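Questions we keep getting about the picking arm at Vunddale

Written by the returns floor reps, for the returns floor. Updated in April.
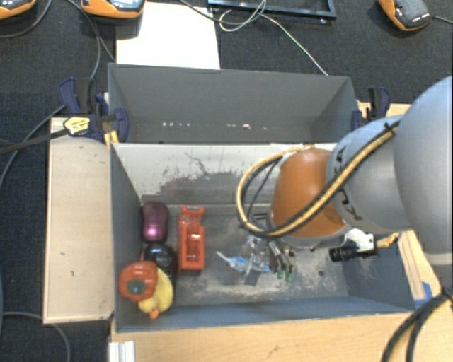 What does it do?

It lifts single items out of a gray bin. Mixed stuff is what it was bought for, the kind of returns that come back with no box. The vendor, Prikero, calls this "autonomous sorting." We call it picking, and so far only at one bench.

Is it faster than we are?

Not on the numbers we've been shown. On its best Saturday it moved 533 items in a shift. A person on the same bench, same hours, did 1,952. Management says the gap will close. We asked for a date and didn't get one.

Why do the items look like toys?

A bell pepper and a computer mouse are not what fills our cages, no. Prikero likes odd shapes for practice. We have asked for trials on real returns, with torn bags and tangled chargers, before anyone quotes a success rate to us again.

Are jobs going?

The company has said no layouts will change and nobody will be let go "as a result of the pilot." Read that twice. It says nothing about what comes after the pilot, or about temps whose contracts simply run out. We want it in writing for both.

Who clears it when it gets stuck?

Right now, whoever is closest. That has to stop. Clearing the arm is a trained task and should be paid like one. Only 2 people per shift have had the Tideo safety course, and one of them is usually on loan to the Hsiao building.

Can I reach into the bin while it's paused?

No. Paused is not off. Use the stop button, wait for the light, then reach.

Does it track my work?

The system logs every stop and who signed in at the bench. We were told the log is for maintenance. Then it came up in a performance meeting — so ask for a rep if it comes up in yours.

Do I have to train it?

If you've been asked to show it how to pick, that is extra work and your rate should be frozen for those hours. It took us 5 weeks to get that agreed. Check your pay slip anyway.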